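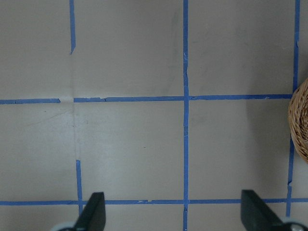
Marking a table into squares with painter's tape

A taped grid gives every item on a work table its own spot. I use one for sorting fruit, but it works just as well for beads or seed packets.

What you need
Paper to cover the table
Blue painter's tape
A tape measure and pencil
A shallow basket

Step 1. Cover the table
Roll the paper out and pull it flat. Fold lines are fine if the paper lies down. Leave 2 inches hanging over each side and tape it underneath.

Step 2. Lay the tape
Make a pencil tick every 12 inches along all four edges. Run the long strips first, then the cross strips. Press from the middle outward. Short pieces will do in place of a full strip – just line up the ends as well as you can.

Step 3. Set out the fruit
Stand the basket on the paper at one side, clear of the squares you plan to fill. Move apples one at a time, one to a square.

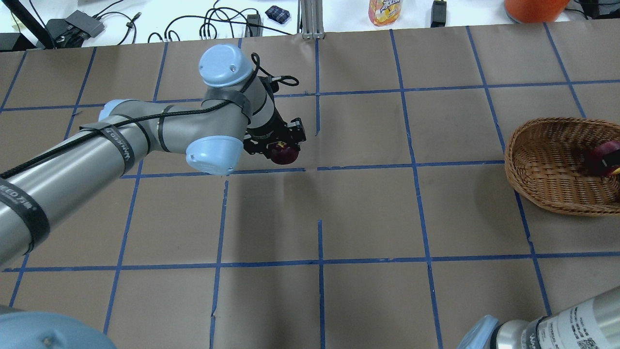

Step 4. Replace worn tape
Peel torn or scuffed pieces back slowly, low to the table, and patch with new tape. Bimla Upadhyay changes the whole sheet every 3 weeks. The full job takes her 20 minutes.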